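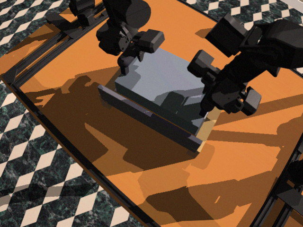 Page 2 sur 3

Courrier de la caisse maladie : renouvellement du dossier d'aide

skokkinos
Bonsoir à tous. J'écris de Zolmont. Ma mère a reçu en décembre une lettre de la caisse qui lui demande de prouver de nouveau ses revenus, sous peine de perdre l'aide pour les médicaments. Elle a déjà envoyé les mêmes papiers au printemps. Est-ce que je dois tout renvoyer, ou seulement ce qui a changé ? La lettre n'est pas claire sur ce point.
Spyros Kokkinos

marelle_54
Tout renvoyer, sans hésiter. Chez nous ils ont traité le dossier comme une première demande. J'avais joint seulement la nouvelle attestation de loyer et le dossier est revenu « incomplet ».

Tzavaras.S
Je ne suis pas d'accord avec marelle_54. Si la lettre porte la mention « révision partielle » en haut à droite, on envoie uniquement les pièces cochées au verso. J'ai fait ainsi pour mon beau-père, et la réponse est arrivée au bout de trois semaines environ. Quand on renvoie tout, le dossier part dans une autre file et on attend plus longtemps.

marelle_54
Il n'y avait aucune mention sur la mienne. Et le verso était vide !

Tzavaras.S
Alors c'est une révision complète, et dans ce cas vous avez bien fait. Spyros, que dit la vôtre ?

skokkinos
J'ai vérifié. Il y a bien « révision partielle », mais au verso deux cases sont cochées — les relevés de pension et « autre », sans aucune précision. J'ai téléphoné ce matin, on m'a répondu que la personne compétente se trouve au bureau de Nuteddale.

petit_lichen
« Autre », c'est presque toujours la déclaration de composition du ménage. Mais demandez-le par écrit. Au guichet de Stastgate on m'a affirmé une chose, et dans le courrier suivant c'était le contraire.

Tzavaras.S
D'accord avec petit_lichen pour l'écrit. J'ajoute que l'aide n'est pas coupée pendant l'examen, à condition de répondre dans le délai. Gardez la preuve du dépôt.

marelle_54
Pas coupée en théorie. Ma pharmacie m'a fait payer deux ordonnances plein tarif, et je cours encore après le remboursement.

skokkinos
Merci à vous. Je vais envoyer les relevés avec la déclaration du ménage, en recommandé, et joindre une question écrite au sujet de cette case. Je reviendrai écrire ici quand ma mère aura la réponse.

petit_lichen
Mettez bien le numéro de dossier sur chaque feuille, même sur les copies.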